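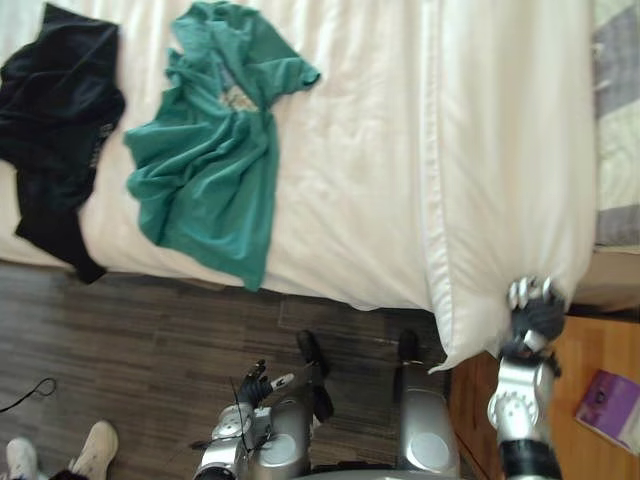 How to wash a duvet at home

I rent out two small apartments in Jelthorpe, and between guests I wash many duvets. In the beginning I ruined one, so I write down my way for other people who do not want to pay the cleaner each time.

What you need

A washing machine with a big drum
Liquid detergent, the mild type
Three clean tennis balls
A large sheet or a drying rack
One free day

Step 1. Read the label

Look for the small tag in the side seam. It tells you the filling and the highest temperature. If the tag says dry clean only, please believe it. Down and feather can be washed in most cases, but wool often can not.

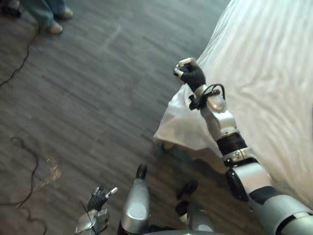 If the tag is gone, choose a cold wash and a low spin. Check also the seams now. A small hole must be closed with needle and thread before washing, or you will find feathers in the machine until August.

Step 2. Check the size

Push the dry duvet into the drum. You should still be able to put your arm in above it. My own machine is too small for a double, so I carry those to the laundromat in Diltlow, where the big machines are free before 9 in the morning.

Step 3. Wash

Use half of the detergent you use normally. Do not add fabric softener, it makes the filling stick together. Choose the gentle program and add a second rinse.
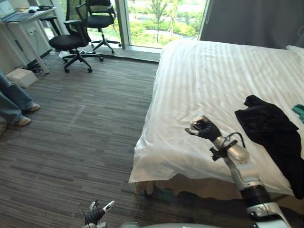
White duvet with a faint stripe, on the bed.

Step 4. Dry

This step takes the longest time. Put the duvet in the dryer on low heat together with the tennis balls. Every 30 minutes take it out, shake it strongly and turn it. For a double I need four or five rounds.

Without a dryer, lay it flat over two racks and turn it every few hours.
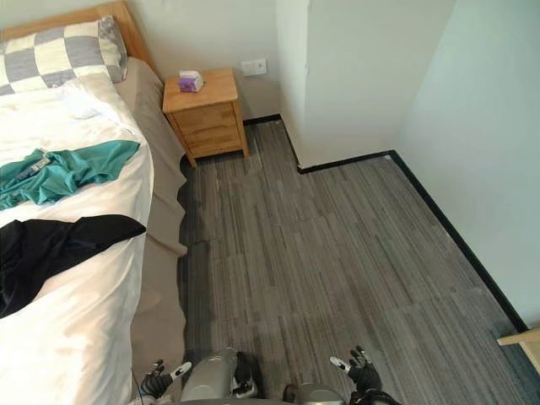 Press the corners between your fingers. If you feel lumps, there is still water inside and it has to go back. A duvet which is put away damp will smell after one week, and then you start again from Step 1.

Step 5. Store

Use a cotton bag and not a plastic one. I keep mine on the top shelf of the closet, with nothing heavy on it. Before use, let it air near an open window for one hour.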